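Teaching a Plate Position with the Kandex Bench Handler

Setup guide for laboratories using the Kandex simulation package before installation
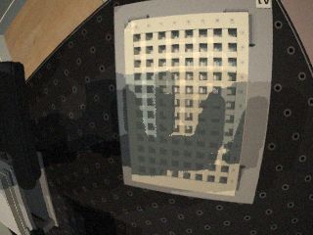

Morena Cirillo wrote to us after the first release of this guide: "We spent a Sunday moving real racks around before we learned that the position could be taught in the simulator first. Please put that at the top of the page." The guide has been reordered accordingly. All of the steps below are to be completed in simulation, and the final section covers the transfer to the bench.

What is required

The Kandex Bench Handler is supplied as an arm, a gripper, a controller and a license for the simulation package. The guide assumes a 96-opening rack in the standard layout of eight by twelve, resting on a plate on a perforated work surface. Users of the Villa deck should read the separate notes on hole spacing before they begin.

The license includes up to 100 saved positions. Laboratories that require more may request an extension from the Durnton service office.

Step 1. Load the deck

Open the simulation package and choose Deck, then Load. Select the deck file that matches the surface ordered. When the deck appears, confirm that the robot is in its parked pose and that the status bar reads Ready.

Step 2. Place the plate and rack

Choose the plate from the labware list and drag it to the deck. Release it near the intended holes and select Snap. Add the rack to the plate in the same manner. If the rack is turned the wrong way, select Rotate until the cut corner matches the laboratory's written procedure. The cut corner is the reference for all later steps, and the software will not correct it automatically.

Step 3. Set the lighting

Leave shadows switched on. The camera at the wrist must find the rack under the shadow of the arm and gripper, and a position taught in flat light may fail on the bench. Where much of the rack is in shade, run Find Rack from two different heights and compare the results. The markings along the border need not be legible for this step; the software uses the outline and the grid.

Step 4. Teach the approach

Move the gripper to a point 120 mm above the plate and save it as Approach. Lower the gripper in slow mode to the grip height and save it as Grip. Return to Approach before moving sideways. The gripper should not cross the rack below the Approach height at any time.

Step 5. Run the check cycle

Select Check and enter 7 as the number of cycles. The package repeats the pick and return with small changes in the rack position. A cycle that ends in a red status line should be opened and reviewed before the position is approved. The usual correction is a small change to the grip height.

Transfer to the bench

Export the position file and load it on the controller. Run the first movement at the lowest speed, with an operator at the stop button and no samples in the rack. Reijo Ahonen of the Helusgate training office asks that each laboratory keep the exported file together with its deck file, as the two cannot be matched later by name alone.

Service

The arm should be inspected after 4,000 hours of operation. Requests for inspection, replacement gripper pads and additional deck files are handled through the Durnton service office.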